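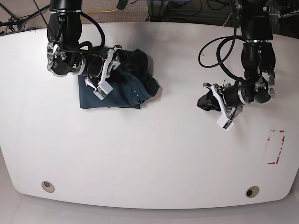

桌上的深青色衣物

首页 问答 居家 衣物护理 登录
打印本页 邮件发送
阅读时间：4 分钟

深色衣服用白醋泡一晚真能固色吗？

晾衣绳第三格
2026年7月8日　浏览 3607

我一直不太信这个，但是家里长辈信，同事也信，网上一搜全是“亲测有效”，所以上来问一句，希望有懂行的人正经说说。

情况是这样。五月份买了两件 Bemevness 的棉衬衫，一件藏青，一件墨绿，吊牌上写的是全棉、活性染色、建议单独洗涤。第一次下水，盆里的水明显发蓝，第二次好一些，第三次我嫌麻烦，跟浅灰的睡裤一起扔进洗衣机，睡裤的裤脚就染上了一块。现在两件衬衫领口和袖口也开始发白，墨绿那件更严重。

长辈的办法是白醋加盐，凉水泡一晚上。同事推荐 Grilleck 的固色剂，一瓶能用 12 次，包装上写着“锁住每一根纤维的颜色”。这话看了就想翻白眼，它怎么锁，拿什么锁，说明书上一个字没有。成分表倒是有，第一位是水，第二位叫“护色因子”。

我想知道的是：
一、醋和盐到底有没有用，还是大家泡完看水变清了就觉得有用？衣服多洗几次水本来也会变清吧。
二、固色剂这类东西有没有人做过对比，一半用一半不用的那种。
三、领口发白还能不能救。

请不要回复“我妈一直这么洗”，我妈也一直这么洗。

蓝墨水瓶
采纳的回答

以前在印染厂的化验室待过四年，专门测色牢度，后来改行了，记错的地方请指正。

醋和盐的说法有来历，可惜被搬错了地方。盐是染色时用的，染缸里加盐，让染料更愿意往棉上靠。酸是染羊毛、蚕丝、锦纶时用的，那类染料确实要在酸性条件下上色。你这两件是全棉活性染料，出厂时该结合的已经结合了，泡一盆家用白醋，不会让剩下没结合的染料重新长到纤维上去。浓度低，温度也不对。

至于为什么这么多人说有效，你自己已经猜到一半。新衣服掉的主要是浮色，也就是染完没洗干净、挂在表面的那一层。这层东西洗掉了就不再掉。很多人第一次洗看见水蓝了，吓一跳，第二次加醋，第三次水清了，功劳归醋。我见过的“亲测”几乎全是这个顺序，没有一个是拿同一块布剪开来测的。

真想验证，自己就能做，不用仪器。衬衫下摆里侧的折边，或者随衣服附送的备用布条，剪成两小块，一块泡醋盐水一晚，一块泡清水一晚，时间和水量都一样。之后各包一块白棉布，用同样的洗衣液搓同样的时间，晾干了看两块白布谁沾色多。我估计你看不出差别。看出来了请回来发照片，我愿意改口。

固色剂要分开说。染厂里的固色剂是有用的，多数是阳离子型的聚合物，能和游离的染料抱在一起，让它不那么容易溶到水里。家用产品里如果真有这类成分，而且量够，减少沾色是可能的。问题在于瓶子上只写“护色因子”，你根本不知道里面有没有、有多少。那个牌子我没测过，不评价好坏，但凭这四个字我不会掏钱。另外就算有效，效果也会随着洗涤慢慢减弱，而且有些固色剂会让颜色稍微变一点，浅色和鲜艳的颜色上看得出来。

领口发白多半和掉色是两回事。领口、袖口是磨的地方，棉纤维表面磨毛了，光线散开，看着就发白，染料可能还在里面。你把发白的地方用水打湿看看，如果湿了以后颜色跟旁边差不多，那就是起毛，固色剂对这个没有任何办法。可以用去毛球器轻轻走一遍，或者试试含纤维素酶的洗涤剂，有人觉得穿久了的棉布会清爽一些，不过它去掉的是纤维，用多了衣服会薄。如果湿了还是白，染料是真没了，只能重新染或者接受。

平时能做的事很无聊：翻过来洗，凉水，别泡过夜，别塞满洗衣机，别用带漂白成分的洗衣粉，阴凉处晾。深色和深色放一起，前几次单独洗，吊牌上那句话还是要听的。

最后说一下泡过夜，这一条我比较在意。浮色多的衣服长时间泡着不动，放出来的染料会沾回衣服自己身上，有拼色、有白扣线的尤其明显。所以“泡一晚固色”，弄不好是给白线上色。

小满不满

我觉得有用啊。我所有牛仔裤都是盐水泡的，到现在也没怎么掉。楼上说得太绝对了，科学也不是什么都能解释。要用粗盐，细盐不行，这个很关键。

晾衣绳第三格
回复小满不满

请问粗盐化在水里以后跟细盐的区别是什么？另外你有没有一条没泡过的牛仔裤可以比？

小满不满

没有，谁会故意留一条不泡。反正我信。

退货专业户

补充一个方向，别光想着怎么泡，先想想这衣服该不该掉成这样。

国内卖的服装有基本的色牢度要求，耐水、耐汗渍、耐干摩擦这些都有最低级数。深色允许的范围稍宽，所以“掉一点”商家能解释，洗到第三次还能把别的衣服染了，就值得去问一句。客服一般会回“深色初次洗涤轻微浮色属正常现象”，你问他要检测报告，看报告上的款号跟你买的是不是同一个。我买过一条裤子，店铺给的报告是另一款、另一个颜色的，拿着这个去谈，最后退了一半的钱。

不过你五月买的，洗也洗了，退货不要抱太大希望。睡裤那块染色倒可以趁早处理，没烘过的话，彩漂粉按说明用温水泡，先在里侧试一小块。衬衫不要一起放进去。

还有，吸色片我也用过，Pettigrew 的，洗完片子确实变成灰蓝色，看着很有成就感。但片子变色只说明它吸了一些，不说明不放它衣服就一定会染。我后来有一回忘了放，也没出事。现在家里还剩大半盒，没再买。

晾衣绳第三格

打湿试过了。藏青那件湿了以后领口跟旁边一样，应该是磨的。墨绿那件还是浅一圈，算是真掉了。布条实验这周做，醋是现成的，盐用细的。

相关问题　羊毛衫缩水　白衬衫领口发黄　返回顶部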